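Packing and Reading: Mixed Snack Packages in One Open Carton

Packaging and Materials course, Lacson College, Group 2
Report written by Catarina Caldeira
Supervisor: Consolacion Tiongson

1. Why we chose this subject

In August I worked in a small shop, Bondero, and one of my duties was to fill mixed boxes of snacks for customers. The shop had no rule for it. Every worker filled the box in their own manner, and the customers sometimes complained that they could not find what they wanted without emptying everything on the table. When our course asked for a project from daily life, I proposed this problem to my group.

We had two questions. The first is which shapes of package make a mixed carton difficult to arrange. The second is how much of the printed information a person can still read when the packages lie together.

2. The carton and the packages

We used a plain brown carton with an open top and placed it on the painted table in our work room. We did not use dividers, as the shop does not use them either. The packages were of different kinds on purpose: flat packets, shiny wrappers, and a long purple cylinder that became the most discussed object of the whole project. 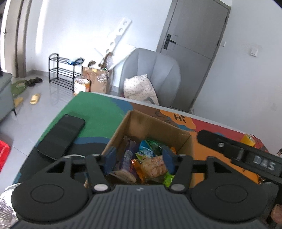 The cylinder has a fixed length and it does not bend, so it decides the place of all the others. If it lies along the side wall, there remains one wide area for the packets. If it lies across the carton, the area is divided in two parts and neither of them is comfortable. We tried also to stand it up in a corner, but it leaned on the packets and pushed them away from the wall.

The flat packets are easier. They can stand partly upright against each other, like papers in a drawer, and then the upper part of the front side stays visible. The weak point is that they slide down when one neighbor is removed. A soft wrapper between two bigger packages gets squeezed and keeps its place, but its print becomes folded.

3. Reading the packages

For this part one student chose a package, and another student had 15 seconds to find a code or other small printing on it. The time was enough for a package held alone, but often not enough for a package inside the carton.

Color helped very much to find the package and not at all to read it. Bright blue or lime green can be recognized from the other side of the table. The small text is another matter. On shiny wrappers the light of the room covers part of the letters, and we had to turn them.

The narrow packages in pale, translucent film were a special case. The small printing on this film is brown, in tiny characters, and the film makes creases along its length near the text. The code is dark and bigger. On one of them it reads A20260119K63 and runs in the long direction, so the most convenient way is to hold the package upright and turn your head a little – or turn the package, but then the rest is sideways.
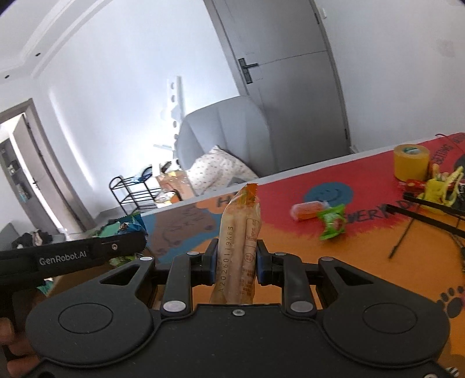

4. Recommendations

Put the longest stiff package first, along a side wall.
Stand the flat packets, do not lay them in layers.
Keep the soft wrappers for the last and put them in the openings that are left.
Turn the printed codes upward when the shape allows it.

5. Limits of the work

We used one carton size only. With a deeper carton the result for flat packets could be different. We also did not test any transport, therefore we cannot say if the order survives a trip by car. I would like to continue with this in the next term – the shop owner has agreed to lend us bigger boxes.

Comments (3)

Flakia
I pack lunch boxes for a school trip every year and the long packages are always my problem too. I put them diagonal. Did you try it?

Catarina Caldeira
Thank you for reading. We did not try diagonal in the final test. I think it leaves two triangles which are hard to fill, but I will check.

trindex_m
Section 3 was the useful one for me. Would have liked a table with the reading times.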